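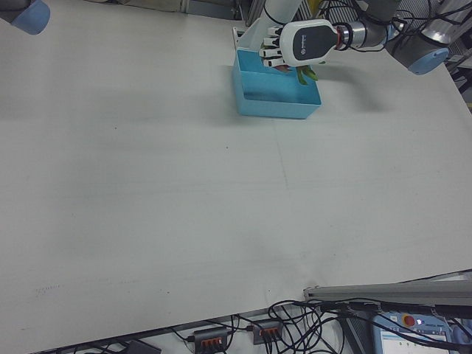 Leeds, 23rd April

How to move your Ristudine save to a new console without losing your farm

Ristudine has a transfer tool. It lives four menus deep, under a heading called Heritage, between the credits and a button that replays the credits. If you have spent your evenings looking for it under Save, or Settings, or Data, you were being reasonable and the game was not.

What follows works for moving a single-player save from one console to another of the same make. Going from console to PC is a different job, covered briefly at the end, mostly so that you can stop hoping.

Before you start

You need both consoles switched on and online, a Coso account, and 300 MB free on the new machine. The save itself is tiny. The rest is photographs your villagers have taken of each other, which the game treats as sacred and will not let you leave behind.

Update the game on both machines first. The version number is in the bottom left corner of the title screen, in a shade of cream on a background of slightly different cream. The two numbers must match exactly. If they don't, the tool tells you "The valley is resting", and it will go on telling you that until one of you gives up.

Then get your farmer out of trouble. You can't transfer while:

a festival is running
you are carrying anything alive
you owe money to Głowacki

The last one catches nearly everybody. Głowacki is the ferryman, and he will have lent you the fare for the island in your first spring without making much of a song about it. Go to the jetty, talk to him twice (the first time he only discusses the tide) and pay it off. Mine came to 51 shells. I'd been dodging it for two in-game years.

Sending the save

1. On the old console, sleep in your own bed so that the game makes a fresh save. The tent doesn't count. Neither does the bench outside the bakery.

2. Go back to the title screen and choose Extras, then Archive, then Keepsakes, then Heritage.

3. Pick "Pass on the deeds" and sign in to Coso. If you made your account before the February update, you'll be asked to confirm your email address again. The message usually lands in junk.

4. Choose your save slot. The slots are named after your farm, so if you called all of yours "Farm", go by the hours played.

5. Wait for the code. It has 7 characters and it doesn't distinguish between the letter O and a zero, so type whichever you like. Write it down on paper. The screen dims after a minute and pressing a button to wake it also closes the menu.

Receiving it

1. Start the game on the new console and skip the opening film. Do not create a farmer. If you already have, delete them, and try not to read the farewell letter.

2. Follow the same path to Heritage and pick "Inherit the deeds".

3. Type in the code. You have 3 attempts before it locks you out until the next day.

4. Leave it alone. The progress bar is a snail crossing a cabbage leaf and it stops for long stretches near the stalk. Mine sat there for the whole of a cup of tea and half of another.

5. When the snail reaches the edge, load your farm, walk outside, and sleep one night to make it stick. Only then should you wipe the old console.

If it goes wrong

"These deeds are already held." The old console still has the game open. Close it fully from the console's own menu.

"The valley is resting." Versions again. Check both, squinting.

The save loads but your animals are missing. They're in the barn, facing the wall. Ring the bell and they come out. Banafsheh Asadi worked this one out on the forum after the rest of us had written several pages of grief.

Your crops have died. The calendar carries on between sending and receiving if you leave it overnight, so do both halves in one sitting. Turnips will forgive you. Melons won't.

Your hat is gone. I have no fix for the hat. Ksawery Jasińska reckons hats bought at the winter market are stored on the console itself, and that fits what happened to my hat.

Moving to PC

There's no official route. A fan-made tool called Zonel will convert the older saves, but it hasn't been touched in a while and it turns every fence into a gate. Some people like that. If you try it, keep your original save somewhere safe, and leave the multiplayer orchard before you convert, or the game will think you still live there and start sending you the water bill.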